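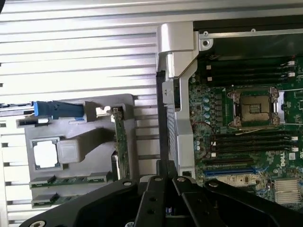 Trotance will open a repair counter at its Latuheru store in June, for desktops their owners have stopped speaking to. Old towers often need little more than a part swap, and a blue latch on a gray plastic bracket is friendlier than it looks. Checkups cost $20.

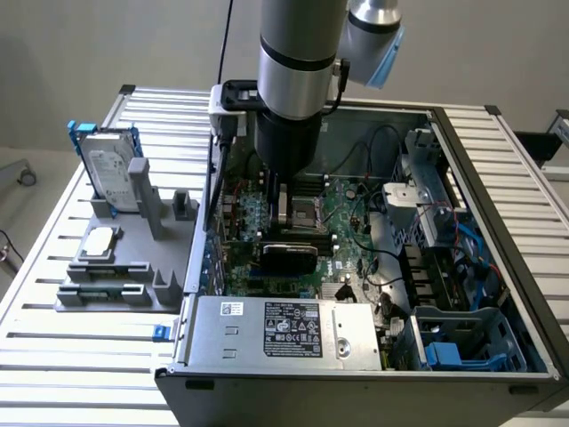 A desktop tower with its side panel off and the motherboard showing.

The counter has room for 156 towers. Dust is accepted at no extra charge.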